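Ticket: Left arm records late against head camera
Project: Heltetti tabletop set
Opened by: Bayu Govindasamy
Assigned to: Seren Trevor
Priority: Normal
Status: Waiting for confirmation

Bayu Govindasamy, 1st September
Since the update of the recorder I have a problem with the two-arm episodes. When I play an episode back, the left gripper closes later than in the head video. The right one is fine. I recorded 30 episodes of the task "put the toy on the plate" this morning and 26 of them show the delay. The other four are good, and I do not understand what is different in them.

What I tried already:
Restarted the recorder on the station PC. No change.
Changed the USB cable of the left leader arm. No change.
Recorded with the wrist cameras off. The delay is still there, maybe smaller.

I have attached the log from station 2. Please tell me if I should keep the bad episodes or delete them.

Seren Trevor
Please don't delete anything yet. In the log, the left arm messages have a timestamp from the arm controller, and the right arm messages have it from the PC. Both should come from the PC. Can you open the station settings and look at the line "time source" for each arm?

Bayu Govindasamy
Left: device. Right: host. I did not change this by hand. Is it possible that the update wrote it?

Seren Trevor
Yes, it is possible. The file was last edited in June, by Jamshid, and the new version reads an old field which the previous one ignored. Set both to host, restart, and record a few short episodes with the same objects. Keep the mug and the pumpkin on the table as well, so that we can compare with the morning.

Bayu Govindasamy
Done. I set both to host and began the task again with the toy at the right side of the plate.
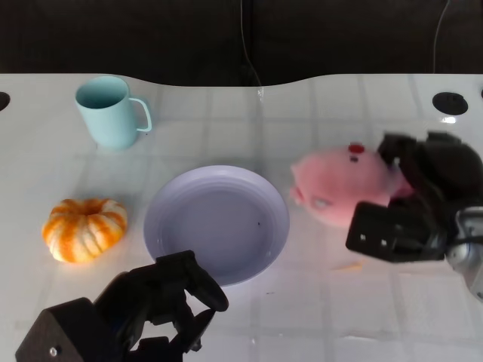

In playback the measured offset of the left arm is now 2 ms. Before the change it was 70 ms. I checked it on the closing of the gripper and also on the first movement of the wrist, and the two results agree.

One question remains. For the four good episodes from the morning, the log says the left controller had just been power cycled. I think its clock was still near to the PC clock at that time. Is this correct?

Seren Trevor
That is my reading too. The clock drifts after start, so treat these four as not trusted until the offset is checked. For the other 26 I can shift the left arm stream and export again, but mark them "corrected" so the training people can leave them out if they prefer.

Bayu Govindasamy
Understood, I will add the mark today. I also wrote to Bahman Taheri to check the settings on station 1 before he records again. Please leave the ticket open until he answers.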